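I'm looking for a kitchen helper for Panyasiri, and I'd love it if you read this all the way down before you write to me, because the job is a bit of a mix and I'd rather you know that going in!

So, Panyasiri is my small lunch and catering place in Zeltmont. We do boxed lunches, a few sit-down tables, and (this is the part that keeps growing) fruit plates and brunch spreads for offices and family parties. I started the fruit side as an extra one June and now it eats up most of my mornings. I need another pair of hands, ideally hands that like fruit.

The day starts at 6:30, sorry. You'd unpack the produce delivery, check it over, wash what needs washing and put the rest away. I'm picky about avocados. I want someone who'll press gently near the stem and tell me "tomorrow" or "right now" and mostly be right. If you can't do that yet I'll teach you, it took me a while too. After that it's peeling, slicing, plating and wrapping until the first pickup at 10:00, then lunch prep, then cleaning up. We're usually out of there by 2:30.

On a normal morning we plate for 30 people. On a big one it's 160, and those mornings are loud and everybody eats standing up. I'll always tell you ahead of time when a big one is coming.

You don't need a culinary degree or a certain number of years anywhere. You do need to be okay lifting crates, okay on your feet, and okay with me moving a grape after you've placed it (I'm working on this). Some knife experience would be great. A food handler card is a must, but if you don't have one I'll pay for the course.

I also care a lot about how things look on the plate. We don't use trays with little compartments, we use real dishes, and the whole fruit goes out looking like something you'd want to pick up.

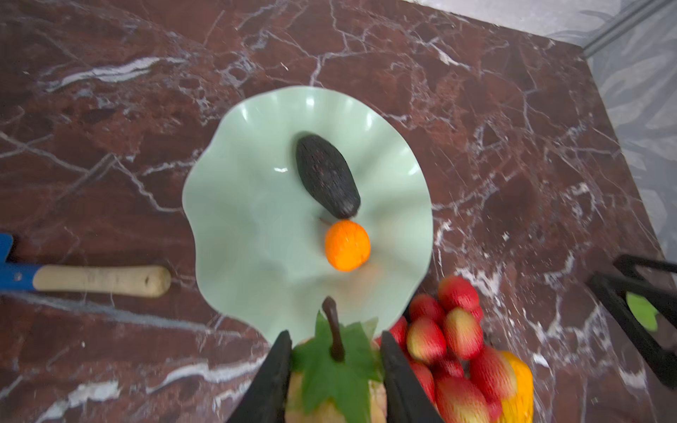
## Plating and Styling

A ruffled green plate, a dark avocado, one small orange: that's my kind of color mix, and I'd like you to have opinions about it. Bring your own ideas! Leaves are welcome, so are odd shapes. You'd get one spread a week that's all yours to design, and I'll keep my hands in my pockets.

## Pay and Hours

Four mornings a week to start, $400 a week before tips, with a fifth morning if you want it once we're into the party season. Lunch is on me every shift. The bus from Homberg stops across the street.

## How to Apply

Drop by after 2:00 at 2591 Bilteo Street, or leave a note in the box by the side door with your phone number and the best time to call. Tell me what you'd put on a fruit plate for six people. No résumé needed, but bring one if you've got it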